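Skip to content Home News Repairs Events Classifieds About Contact
Search this site... Go

Old servers get a second go at Zotbridge repair shop

The Hubmann workshop in Zotbridge has started taking in retired office servers, and the first lot is on the bench now. Four machines, all from the Prisov print works, which closed its own server room in April and moved everything off site. The shop wants two working units out of the four. Rest will go for parts.

Ha-neul Ji runs the computer side of the shop. She had the covers off the first pair before lunch.

"They're heavy, they're loud, and people think they're junk," she said. "Most of the time it's dust and old paste."

Paste meaning thermal paste, the stuff that goes between the processor and the heatsink. It carries heat across the gap. Over the years it can dry out, and then the machine runs hot, the fans scream and somebody in the office decides it's time for a new one. Cleaning it off takes a lint-free cloth, some isopropyl alcohol and a bit of patience. Ji says go easy around the socket, the pins under there don't forgive.

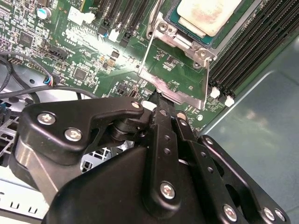
A processor in its socket on one of the boards, dried paste still on top. Memory slots at right.

Order of work is the same for every machine. Drives out first and set aside for wiping, which is done on a separate bench and signed for. Then memory, cards, heatsinks. Boards stay in the chassis if they can. Ji doesn't like pulling a board unless there is a reason, too many screws and too many ways to scratch something.

Once the old paste is off, the processor gets lifted and the socket checked under a lamp. Bent pin, board goes in the parts pile. Clean socket, it goes back together with fresh paste and gets left running over night. Anything that shuts itself off in that time is out.

Memory is the other usual suspect. Sticks get tested one at a time, in the same slot, and labeled with masking tape. Slow going. Ji says she would rather lose a afternoon to it than hand over a machine that crashes in week two.

The finished servers already have a home. Jullico, the after-school program on the other side of the river, needs one for its file storage and one for a class on networks starting after the summer. The program will pay $200 to cover paste, fans and new batteries for the boards. Labor is free.

Noise could be a problem. The class room at Jullico is small and rack servers were never built to sit next to people. Plan for now is a closet with a vent cut in the door. Ji went over with a tape measure and thinks it will fit, just.

Spare parts from the lot will be sold at the shop counter. Memory, power supplies, rails, cables. No drives, do not ask. Prices will be on the bins, cash or card.

The workshop will look at more machines once these are done but space is tight. Call before you bring anything in, and take the rack rails off first if you can. No monitors and no printers this time round.

Counter opens at 10 a.m., side door, ring the bell.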